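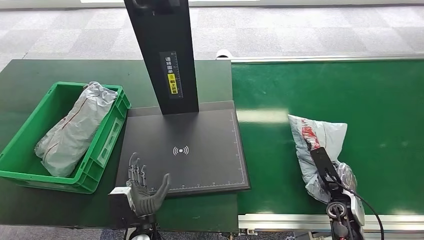

Clunura parcel handling set – house rules and data card

Hello, and thanks for downloading this. I look after the Clunura set for the Satley bench, and I wrote this file after one too many messages asking me what counts as a good run. Please read it before you record anything new or train on what's already in there!

What you get
481 runs of soft mailers being moved between crate, scanner and belt. Each run has its own folder with the video, the joint log and a short notes file. The notes are typed by whoever was on shift, so spelling varies (mine is the worst).

Before you start
Walk the bench once with the arms powered down. Check the stop button by pressing it, then reset it. Cables first, gloves second, coffee nowhere near. If you haven't done the Prakier safety talk this year, you can watch but you can't drive.

The label rule
Shipping label up when a parcel goes on the scanner, every time. If it lands label down, turn it over within the same run and put "flip" in the notes. Don't stop and start again – I want those flips, they're useful.

Grip rules
Close slowly on soft packs. Take hold of a fold if there is one, and keep the fingertips off the printed side when you can. Sliding a pack a short way is fine. Dragging it the length of the belt is not, and I will mark the run as a fail.

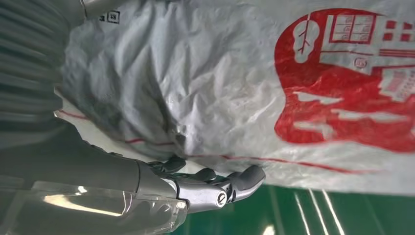

Big floppy packs get their own rule: two tries at getting the fingers under the edge, then call it and save the run as "no grip". Please don't delete it. We lost a lot of handy failures in the first batch that way and I'm still a bit sore about it.

Marking runs
Use pass, fail, flip or no grip. A run can carry more than one mark. I check 18 runs from each batch by hand, and if 5 or more are marked wrongly the whole batch goes back to you, sorry.

Known gaps
Very few stiff boxes. Lighting hardly changes. The Awasthi converter drops the last joint reading on some older logs, so use the raw file if you need it.

Changes
13th May: added the "no grip" mark and reworded the label rule. Next tidy-up is planned for June.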